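Category: Food and Households / Research Papers
Last updated: Sat 30 November

3.2 Vegetables cooked whole

The second group of foods in the study was vegetables that households put in the pot without cutting them. Corn on the cob was by far the most common of these. Potatoes in their skins came next, followed by whole beets and, in a few homes in Clarkham, small squash. We treat corn separately because it was bought, stored and prepared in ways that did not match the other three, and because cooks had firm opinions on it.

Households in Plullow and Clarkham kept a kitchen diary for 21 days. They wrote down what was cooked, which pot was used, whether the lid was on and how long the food stayed on the heat. In total, 212 diary entries mentioned corn. Entries that only said "vegetables" were left out, even where the shopping receipts suggested that corn had been part of the meal. Tinned and frozen kernels are covered in Section 3.4.

Most cooks husked the corn just before cooking. A smaller group husked it when they got home from the shop and kept the bare cobs in the fridge, usually in a plastic bag or wrapped in a damp tea towel. These cooks said they did it to save space or to get the mess over with. Several of them also noted that the kernels had gone a little dull by the second day, although they did not think the flavour had changed. Silk was a common complaint in both groups. Cooks rubbed it off with a dry hand, a vegetable brush or paper towel, and two diaries mention giving up and letting it come off in the water.

The choice of pot depended mainly on length. A full cob will not lie flat in a small saucepan, and many homes had only one pot wide enough to take it. Where that pot was already in use, the cook either broke the cobs in half or stood them on end with the tips above the water. Breaking was more common in homes with young children, who were served half a cob in any case. Cooks who stood the cobs upright usually turned them over partway through, and some of these entries describe uneven results, with the top end firmer than the bottom.

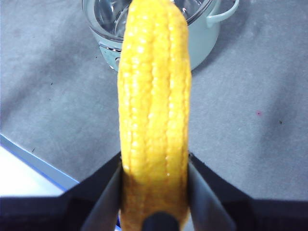

Figure 4. An ear of corn with the husk removed, and a mint-green pot with a glass lid.

Lid use was less regular than we expected from the pilot work in May. Cooks with glass lids were more likely to write that they had left the lid on for the full time, and several gave being able to see the water as the reason. Those with metal lids tended to lift them often or to set them at an angle so that the pot would not boil over. We did not measure heat loss in the homes, so no claim is made here about fuel use. The bench tests at the Noiphan kitchen, reported in Section 4, used the same pot throughout, filled with 700 mL of water for steaming on a rack.

Cooking times were spread widely. The shortest time in the diaries was three minutes and the longest was 22, in a household that put the corn in with the potatoes and took everything out together. Cooks rarely used a timer for corn. They went by colour, by the smell from the pot or by pressing a kernel with a fork. Older cooks gave longer times overall, and a few wrote that they had been taught to boil corn until it was soft and saw no reason to change.

Salt was added to the water in fewer than half of the entries. Where it was left out, butter or margarine was nearly always put on at the table. Sugar in the water came up only in Clarkham, in four homes, all of which described it as a family habit.

Leftover cobs were recorded less carefully than the cooking itself. Some diaries state that the kernels were cut off and kept for soup or fritters, but many simply stop at the meal. The Goltar food waste sheets, which the same households filled in each week, list bare cobs and husks together under green waste, so the two cannot be separated by weight. For this reason corn is left out of the waste totals in Table 6. The potato and beet peelings, which had their own line on the sheet, are included.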